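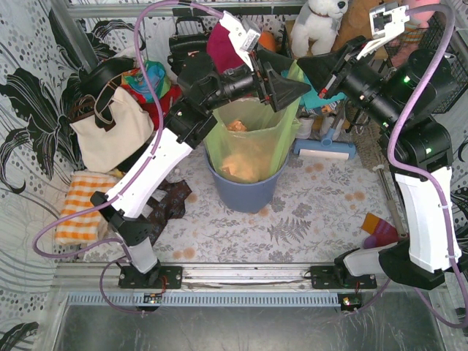

By Marilou Tagle

Why Does a Trash Can Need a Bag?

Every home has at least one trash can. It might be a tall one in the kitchen or a small round one next to a desk. Most of them have a plastic bag inside. The bag is called a liner, and it has a simple job. It keeps the trash in one place and keeps the can clean.

Think about what goes into the trash on a normal day. There are orange peels, used tissues, pencil shavings and the last bit of a sandwich. Some of these things are sticky. Without a liner, the sticky parts would touch the inside of the can and dry there. Somebody would have to scrub it. With a liner, you lift out the bag and the mess goes with it.

What is the bag made of?

Most trash bags are made of a plastic called polyethylene (say it like this: polly-ETH-uh-leen). At the factory, little beads of plastic are melted. The soft plastic is pushed through a ring, and air is blown into the middle. It makes a long tube, a bit like a very tall bubble. When the tube cools, rollers press it flat. A machine seals it and cuts it into bags.

The plastic in a trash bag is very thin. With many bags you can see the shape of the trash through the side. Thin plastic bends easily, so it can fit a round can or a square one. It can also tear if something sharp pokes it. Broken glass should never go straight into a bag. Ask a grown-up to wrap it first.

Why is the bag bigger than the can?

A liner has to be taller than the can so that there is some left over at the top. You can fold the extra part down over the rim, which stops the bag from sliding in when something heavy lands in it. You also need the extra part later, when it is time to close the bag.

Some bags have handles, like a shopping bag. To close this kind, you take hold of both sides and pull them up. The top gets narrow and the trash stays in the bottom. Then you cross the two handles and tie them in a knot, the same way you start tying your shoes.

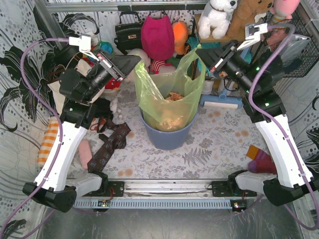 When should you change the bag?
Change it when it is three-quarters full, or sooner if it has food in it and starts to smell. A bag filled to the very top is hard to tie and more likely to rip.

How to change a bag

1. Push the trash down gently if it sticks up. Use the outside of the bag, and keep your hands out of the trash.
2. Pull the sides up and tie the top.
3. Lift the bag straight up. If it feels stuck, hold the can still with your other hand. Air can't get under the bag, so it may cling to the bottom.
4. Shake a new bag open and put it in. Press it against the sides to let the air out.
5. Wash your hands with soap.

Where does it go next?

In the town of Rorivier, where I live, a truck comes down our street early in the morning. It has a strong metal plate in the back that squeezes the bags together so more will fit. One truck stops at 800 homes before it is full. Then it drives to the landfill, a big place where trash is buried under layers of soil. The drive takes 45 minutes.

Plastic bags last a very long time in a landfill. One way to use fewer of them is to put less in the trash in the first place. Clothes, towels and tote bags that are still good can be washed and given to someone else. Fruit peels can go into a compost pile, where worms and tiny living things turn them into soil. Paper and cans can often be recycled, but each town has its own rules, so look at the label on your recycling bin or ask at home.

Words to know

Liner: a bag that goes inside a can or bin.
Landfill: a place where trash is buried.
Compost: old plants and food scraps that have turned into something like soil.
Rim: the top edge of a round thing.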